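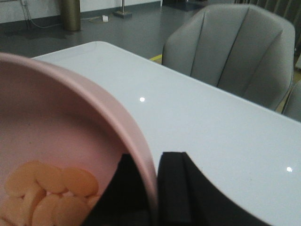 Galerie: Karotten in den Topf

Am 21. Dezember 2019 haben wir in der Testküche von Ileck die einfache Karottensuppe gekocht. Das Rezept stammt von Sneha Kandpal, die Zusammenstellung der Bilder hat Yogesh Kashyap übernommen. Auf dieser Seite geht es nur um die Schüssel und den Topf. Brühe, Gewürze und das Pürieren folgen in einem zweiten Teil, der für Februar geplant ist.

Die Schüssel
Rosa, rund, mit dickem Rand. Die orangefarbenen Scheiben liegen locker übereinander. Für die Suppe schneiden wir die Karotten gern in Scheiben, Würfel gehen aber auch - die Garzeit ändert sich dadurch kaum. Im Rezept stehen 402 Gramm, weil Sneha nach dem Putzen gewogen und die Zahl so stehen gelassen hat. Wer 40 Gramm mehr oder weniger nimmt, wird keinen Unterschied schmecken.

Der Topf
Ein Stieltopf in dunklem Marineblau, innen schwarz, mit breitem Griff in blassem Blauviolett. Am Ende des Griffs ist ein ovales Loch zum Aufhängen. Beim Umfüllen die Schüssel dicht über den Topf halten und erst dann kippen, sonst landen einzelne Scheiben auf dem Tisch. Mit den Fingern nachhelfen muss man selten. Danach kommt die Flüssigkeit dazu, im Rezept ist es ein Liter. Bei kleineren Töpfen lieber zuerst nur die Hälfte angießen und den Rest später zugeben.
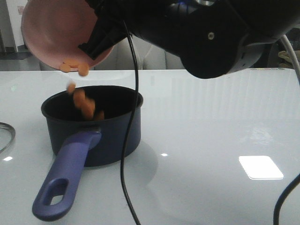 Orangefarbene Scheiben fallen aus der rosa Schüssel in den Stieltopf.

Die Mengen gelten für vier Teller. Bei der doppelten Menge reicht ein Stieltopf meist nicht mehr aus, dann nehmen wir den großen Suppentopf mit zwei Griffen. Fragen zum Rezept bitte an Sneha Kandpal, Fragen zu den Bildern an Yogesh Kashyap.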